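About Us

Who we are

Nilcombe Kitchen School is a small cooking school on the upper floor of the old Tenari flour store. We teach adults to cook everyday food at home. We do not train chefs and we do not give diplomas. Most of our students come to us after work, a little tired and quite hungry, and we think this is a good condition for learning to cook.

The school was opened by two families, Jullarell and Demirtaş, who were neighbors and who had been exchanging plates over the garden wall for many years. One family baked, the other cooked with vegetables and lentils. The first classes were held in the Demirtaş home kitchen, where only four people could stand at one time. When the flour store became free to rent, we moved there with 10 stools and one oven. Now we have 2 ovens, and the stools are still the same.

What we teach

Our main course is called First Kitchen. It runs for 10 evenings and begins every September. In it you learn how to hold a knife, how to cook rice so that it does not stick, how to make a soup from the things you already have, and how to bake a plain loaf. We go slowly. If the class needs one more evening for bread, we give one more evening for bread, and we do not ask for more money.

After First Kitchen, students can choose the shorter courses. At the moment these are:

Flatbreads and fillings
Beans, lentils and chickpeas
Pickles for the winter
Cooking for one person
A festive table without panic

The pickle course is always full first. If you want a place in it, please write to us early in the summer.

We also have open evenings, where there is no lesson. You bring your own ingredients, you cook what you like, and a teacher is in the room if you have a question. Many former students come to these evenings for years, and some of them we now ask for advice ourselves.

How we teach

Each class has one teacher and one helper. The teacher shows a step, then everybody does the same step, then we taste. We taste very often. We believe a person learns salt with the tongue and can not learn it from a paper, so our recipe sheets give the amount of flour and water exactly but for salt they say only "begin with a little."

We use simple tools that you can find in any home. There is one big mixer in the school, but it is used for the holiday bread sale and students knead by hand. At the end of the evening we all wash the dishes together. This is a part of the lesson, and the price does not become lower if you leave before it.

Our teachers speak English, Turkish and some Spanish. None of us was born speaking all three, so we are patient with every accent - also with our own.

Our kitchen

The teaching room has high windows on the north side and a long table in the middle where we eat. The floor is the original one from the flour store and it is not completely level, so a round onion will sometimes travel. There is an elevator at the back entrance, and one work place is lower for students who cook sitting down.

Please tell us about allergies when you register. Our kitchen is never free from wheat and nuts, and we do not want to promise something that is not true. For milk, eggs and sesame we can usually plan a different recipe.

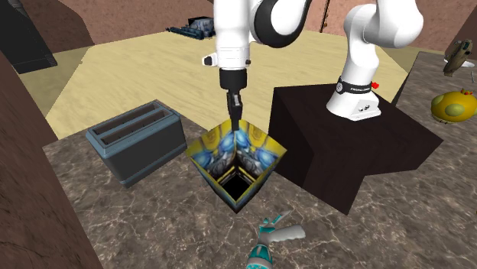
Prices and places

One evening of First Kitchen costs 30 dollars, with all ingredients and the meal included. An open evening costs 10 dollars. If you pay for a whole course and then you can not continue, we return the money for the evenings that are left, minus nothing.

For every course we keep 2 places free of charge for people who can not pay. You do not need to bring a document or explain your situation. Write "free place" in your message and we will answer with yes or with the date of the next course.

Our suppliers

Flour comes from the mill that used this building before us. Vegetables we buy at the Nilcombe morning market, and what is on the list for the evening can change if the market had something better. Olive oil is brought by the Demirtaş family from relatives, in cans, and when it is finished we buy from the shop like everybody.

Visit us

You are welcome to look at the school before you register. The door is open in the afternoon from the time the bread goes in, and it is easiest to find us by the smell. Ring the lower bell, the upper one does not work.

This page was last changed on Jul 9, 2026.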